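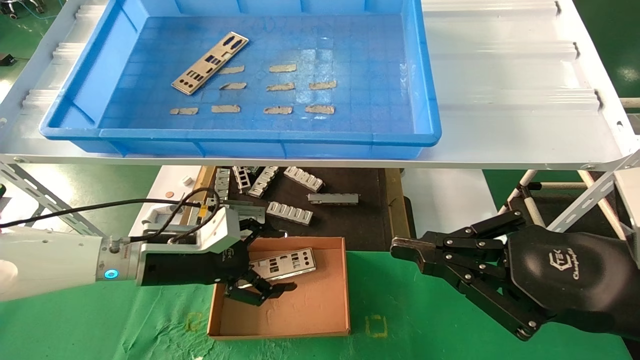
Blue crate on the white shelf, metal brackets on the surface below.

Frequently asked questions
Last updated 12/01/2018

Who writes these reviews?
Just me. I started Hotton Noise in April with one post about a doom demo, and now I'm up to 17 reviews and a very messy inbox.

What do you cover?
Heavy stuff, mostly. Death metal, doom, black metal, a little grindcore when I've had enough coffee. I'll give a good folk record a spin too (the Plendley split tape got me hooked on those), but please don't send me remixes!

How do I submit an album?
Send a streaming link and 200 words or less about the band. I don't need the full history — tell me where you're from, who recorded it and which song I should play first.

How long until you write about it?
Give me 3 weeks. If you haven't heard back by then, go ahead and nudge me once.

Do you give scores?
Nope. I tried it with the Studitz debut, changed the number four times in one evening and gave up. Read the words!

Will you run a bad review?
Sometimes, if I think there's something worth saying. I wasn't kind to the second Namboodiri album and I still play two songs from it all the time. Demos get a gentler ride.

Do you take physical copies?
Yes, tapes and vinyl are both welcome. My CD player skips, so a download code in the case helps a lot.

Can I quote you on a poster or a sticker?
Sure, go for it. Keep the sentence whole and put the site name under it.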